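Shop Electrical > Control Panels & Power
Thread: Reading the front of a used cabinet, lamps and phase meter

merside_mill
Picked up a two-door control cabinet with a lot of used equipment and I'm trying to make sense of the front before I decide what stays. The labels are in Chinese and too small for me to read. There are three lamps in a row at the top of the left door, a square power meter under them, and a rotary selector lower down. I understand the selector. I don't understand why anyone wants three lamps and a meter telling them the same thing.

Shop supply is fed from a transformer at the end of the lane. Nothing fancy, a couple of saws and a compressor.

hirkdale_dave
Three lamps in yellow, green and red is the usual Chinese phase color set. One lamp per phase. If one goes dark you either lost a phase or lost a bulb, and you go find out which.

Carola Kuhlmann
Agree with Dave. I look after the panels in a packaging plant and we have the same layout on several of them. The lamps are for the person walking by. The meter is for the person standing there with a notebook.

Look at the lamps along the top of the left door, the meter below them, and the selector with the white handle.

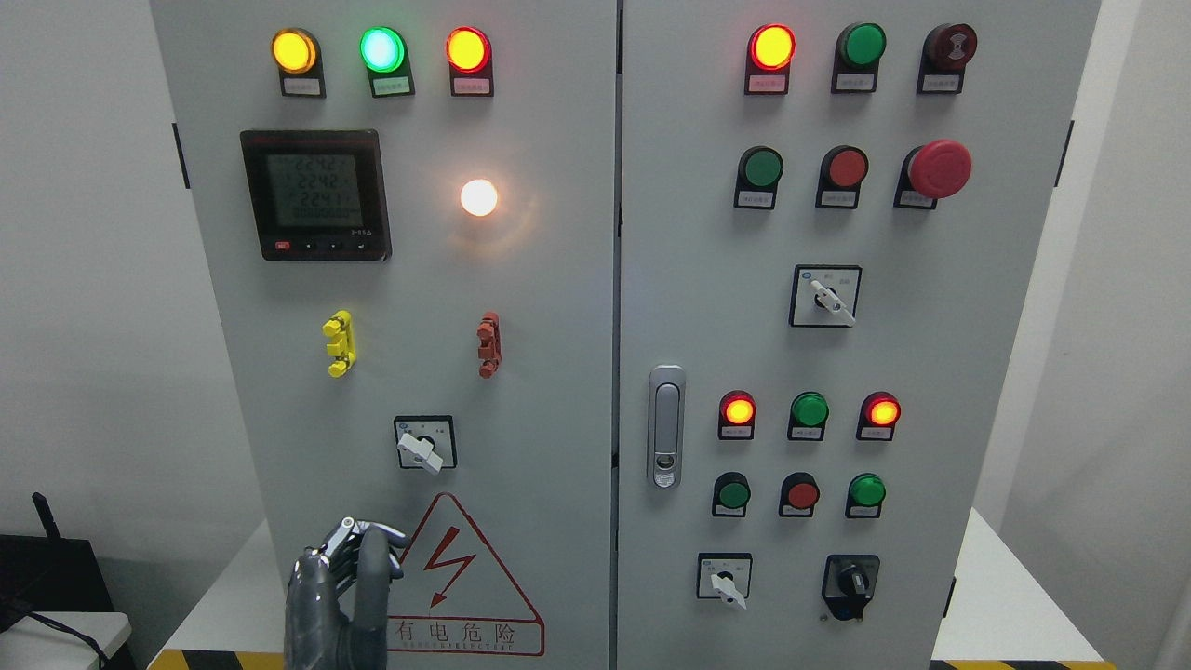
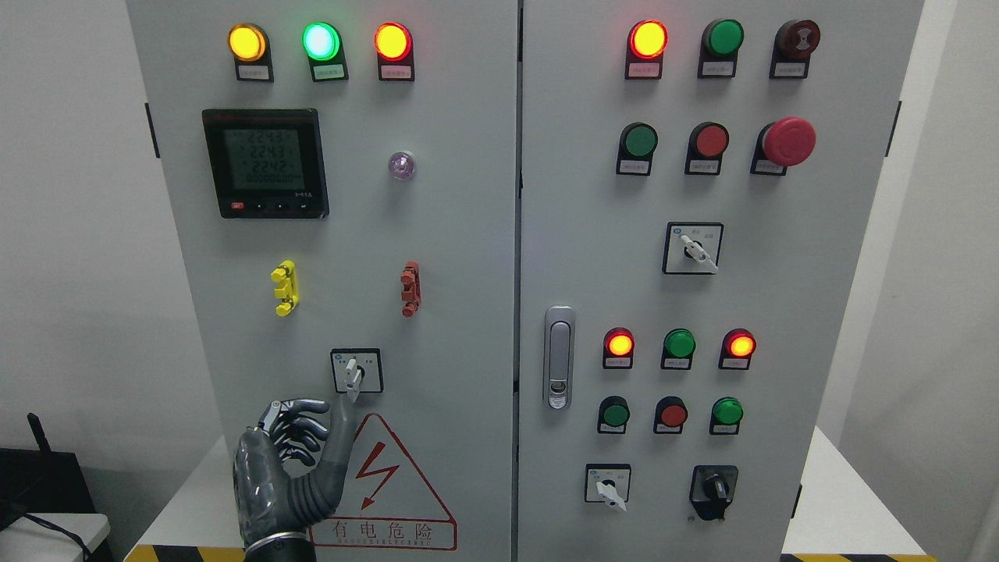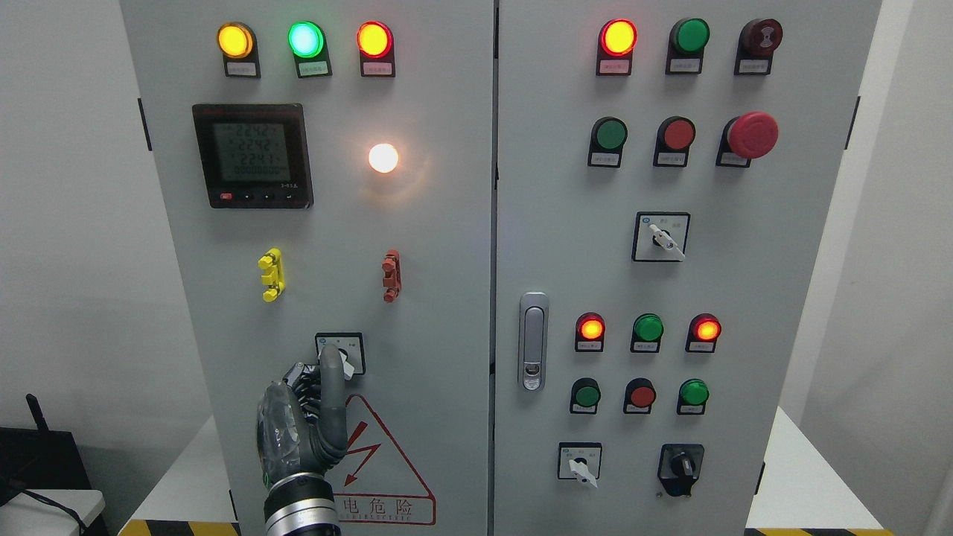
You want the three phase figures close to each other. How close depends on what you run. With motors I start asking questions well before the lamps would show me anything, and a lamp will still glow on a sagging phase. So keep the meter.

merside_mill
OK, that helps. Mine has the same sort of lamps but the meter screen is dead. Is it worth replacing, or should I blank the hole with a plate?

rastia_panels
Blank it. I build for small shops and I would spend the money on a phase monitoring relay. A relay drops the contactor when a phase goes. A meter sits there and shows you the number while your motor cooks.

Carola Kuhlmann
A relay and a meter do two different jobs. When the relay trips at 6 in the morning, the first thing I want is a number on the door so I don't have to open it.

rastia_panels
You can put a handheld meter on it.

Carola Kuhlmann
Yes, with the door open and the thing live. I'd like to do less of that, and so would the people who work for me.

Borghild Boström
I'm with Carola. Also check the ratio settings if you buy a new meter. If it reads current through transformers and the old ones were 100 to 5, and you leave the new one on the factory setting, the amps will be nonsense. I once had a display telling me 2,000 amps in a bakery.

Check whether your readings are line to line or line to neutral too. People see 220-something on a three-phase meter and assume it's wrong. On a 380 or 400 volt system that's a normal phase to neutral figure.

hirkdale_dave
Good point on the line to neutral. I've seen somebody send a meter back over that.

On the lamps, replace all three together if any are dim. They're cheap LED units and most take the same 22 mm hole. Match the voltage printed on the back. Don't go by what's next door on the panel, because control lamps and phase lamps can be on different supplies.

bajwa_k
What about the labels? I would redo every one in English before switching anything on. Trace the wire, write down what it does, then print the label. Don't translate off a phone and trust it. Ours had been relabeled at least once and one plate was under the wrong button.

merside_mill
Labels were on the list. I'm keeping the warning triangle and adding an English one beside it.

Quote for a meter came back at 300 with the current transformers, which is more than I hoped. The relay is 100. I might do the relay now and leave the dead meter in place until October.

rastia_panels
That's the right order.

Borghild Boström
Fine, but put a tag on the dead meter saying it's dead. A blank screen looks like no power, and somebody will believe it.

merside_mill
Will do. Tag goes on tonight. I'll post the wiring once I have the doors open and the feed locked off.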